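Clearing out the tins cupboard

March 7, 2022

I've been putting off the tins cupboard since we moved in. It's the tall one next to the boiler, far too deep, with shelves some previous owner put in at the exact height where you can see the front row and absolutely nothing behind it. So things go in and they stay in. I went looking for chickpeas last week and came out with a jar of gherkins we brought with us from the old flat (the old flat!) and that was it, I'd had enough.

So, Saturday-style music on, everything out onto the kitchen floor. I do recommend the floor. I tried using the worktop the last time and ran out of space before I'd got to the second shelf, and then the kettle was trapped behind a wall of soup and I couldn't even have a tea.

What did I find? Six tins of sweetcorn. Six! I don't even like sweetcorn that much, I just seem to panic when I see it on offer. Three open bags of red lentils, all folded over with pegs. A tin of Cledetti plum tomatoes with a dent in the rim, which I threw out, as my mum always taught me to. And a fancy tin of Wunderlich shortbread that I'd hidden from myself at Christmas and then completely forgotten about. Still in date. We ate it on the spot, sitting on the lino.

My friend Suha Smadi has a proper system for all this and I rang her halfway through for moral support. She writes the month on the lid in marker pen and puts the new shopping at the back, every single time, like a shop does. I've tried that before and it lasted until the first wet evening when I came home with two heavy bags and just shoved everything in. She says I should turn the tins on their sides in a rack so they roll forward. There's a wire one from Grovmont that would fit, I measured, but it doesn't come with a lip at the front and I can see myself getting a tin of beans on the foot.

In the end I went for shallow trays, the kind you pull out like a drawer. Baking things in one, tomatoes and pulses in another, and a tray for what Esperanza Nieto across the landing calls "the emergency dinner", meaning pasta, a jar of something and a tin of fish. She's right, you do want all of that in one place when you get in late.

Boxes were harder. Tins stack, boxes fall over, and tea seems to come in every shape going. I've stood them up like books and it looks lovely for now. We'll see!

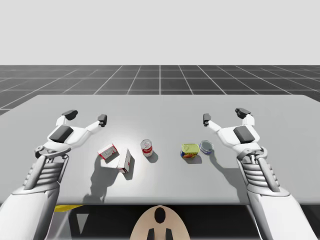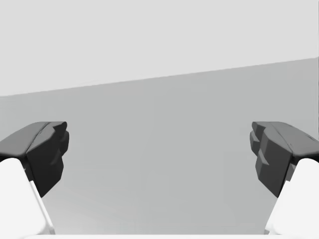 I did keep the nice empty tins, because I can't throw out a nice tin, I just can't. One has the biscuit cutters in it and another has birthday candles, and there's a third with no job at all yet. Buttons, maybe.

The donation pile came to two full bags, mostly the sweetcorn, and they've gone to the food collection by the library. The lentils have been poured into one big jar. The spices I haven't touched. They live in a different cupboard and I've got a feeling that's a whole weekend, so I'm leaving them until April, when my sister's here and can be made to sniff the cumin. If you've got a good way of storing half-used bags of flour, please tell me in the comments, because mine are still in a carrier bag on the back of the door.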